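2018-05-01 – finish trials, pale tops

Second coat of the Brandau oil went on the two test boards this morning. Board 2 still tacky at the edges after 5 hours, board 1 fine. Same can, same cloth. Samina Jatoi suspects the sanding; board 2 stopped at a coarser grit.

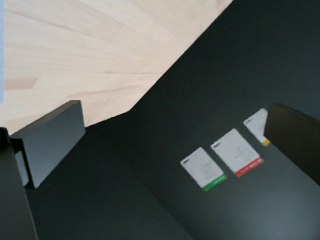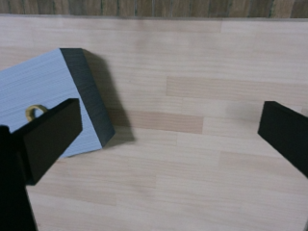
Pale wood surfaces, both views. Blue block at left in the second.

Moisture reading to be repeated before the third coat – the Stusten meter needs a new battery. Mudassar has the key to the solvent cabinet until Samina is back. Reorder cloths from Skanden, 21 to a pack. Do not thin the next coat.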